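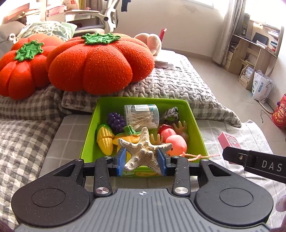
I need a better way to keep the small stuff in my bedroom, the stuff that's too little for a shelf and too odd to belong with anything else. Right now it all goes in a green plastic cookie box, and by "all" I mean the play food, the squeeze toys, a tub of cotton swabs (why??) and, on the very top, the bumpy starfish that I really don't want getting crushed under a plastic corn cob. I love every bit of it, even the grapes! But whenever my niece comes over she wants the pumpkin, the whole box gets tipped out on the bed, and then it all goes back in any old way. I've been meaning to fix this since April. I don't have room for a big toy chest and I don't want one, so something that slides under the bed or sits on top of the dresser would be ideal. Do you split things up by type? By size? Or do you just give in and buy a bigger box?

Oh, and the big knitted pumpkin cushions are staying on the bed, so please don't tell me to box those up too :)

Tags: Home > Bedroom > Small storage, toys, tidying

Nimal Gunawardena

I had this exact mess for years, so I'm going to be bossy about it. First thing, get the cotton swabs out of there and back in the bathroom. You'll gain a surprising amount of room from that one tub, and you won't be digging past a squeeze toy when you want to clean your ears (please don't clean your ears with them, but you know what I mean).

After that I'd go by how much things can take. Play food is tough, so let it roll around together in whatever you like. Squeeze toys can get sticky when they're pressed up against painted plastic for months, at least mine did, and I had a frog come away with half a lemon's color on its belly. So they get their own bag or box. Anything with points or branches, like your starfish and that coral-looking piece, goes in something shallow with a soft layer under it. I use an Arnska drawer tray with an old washcloth folded in the bottom and it slides under the bed fine.

Here's how I do the actual sorting, and it takes me less than one podcast:

1. Spread a sheet or blanket that you don't mind getting linty and lay everything out on it, with the box right there next to you. A plain or checked one is good, small brown and tan things vanish on a busy print. Get the box completely empty, even the crumbs in the corners.
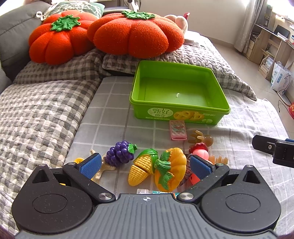 2. Look at what's left before you buy anything at all. I bought a set of Majali bins first and they were way too deep, so I'd just made the same mess in a nicer color.

3. Make your piles. I ended up with 3 (tough, squishy, delicate) but go with whatever you've got.

4. Put the tough pile back in the green box. It's a good box! It's got straight-ish sides, there's no lid to lose, and the cookies on the front make me smile. Coconut milk flavor, I'd have kept it too.

5. Wipe the squishy ones with a damp cloth and let them dry all the way before they go in a bag. Skip this if you're in a hurry, I usually do.

The little pink case with the cartoon face would be cute for hair ties or whatever you've got that's really tiny, if it opens.

pebble_and_twine

Bigger box. I know everyone on here will say sort it, but your niece is going to tip it out anyway and you're the one who'll be putting it back. I read a thread on another forum with 1,818 replies about toy sorting and I'm pretty sure half of those people gave up. Mine all goes in one Buvov tub. Starfish on a shelf, done.

marlowe22

Sort of in between the other 2 answers. I keep one box for visiting kids and one for me, and the kid box is the only one they know about. Whatever she asks for goes in it, so the pumpkin, the corn, that red apple (tomato?) and maybe the grapes. Yours can go up on the dresser where she can't reach.

I wouldn't keep the strings and beaded tails loose in with the rest, by the way. They wrap around everything. I coil mine up with a soft hair tie. Also, do label the boxes, even if it's only masking tape. I have a Gorketeck label maker that I was so excited about and I've used it twice, the masking tape is still going strong.

If the starfish sheds or smells at all, put it in something with a bit of air. Mine lives in a soap dish on the windowsill.

quiltedkate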